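Ticket 149 -- Event registration, public lecture page
Status: Closed
Site: Corkby Campus, continuing education
Module: Pekier bookings

Reported problem: People registering for the November public lecture in the Fabbri Theatre get a confirmation email with the wrong start time. The page says 6 p.m. The email says 3 p.m. The calendar attachment also says 3 p.m.

Checked the event record first. Start time is entered correctly and the time zone field is filled in. Cleared the page cache and registered with a test address. Same result, 3 p.m. in the email.

Compared it with the Flutberg Campus lecture, set up the same week. That one sends the right time. The difference is the template -- Corkby's event was copied from last year's afternoon seminar, and the copied record keeps its own time for outgoing mail. Changing the time on the page does not change it there.

Opened Messages, then Schedule override, and deleted the old value. Saved, registered again with the test address. Email and attachment both show 6 p.m.

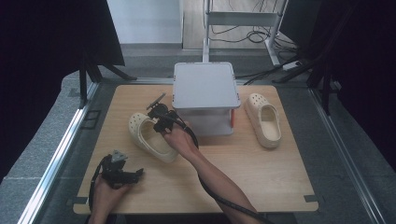
Aslı Yaman wrote back that the new confirmations look fine at her end, but people who signed up before the fix still have the old time in their calendars, and could a corrected notice go to them only. She also asked whether the waiting list gets the same email.

Sent the correction to everyone registered before the override was removed. 2 addresses bounced and were passed to the faculty office to follow up by phone. The waiting list uses a separate message with no time in it, so no change needed there.

Added a line to the setup notes: when copying an event, clear Schedule override before publishing. Closing.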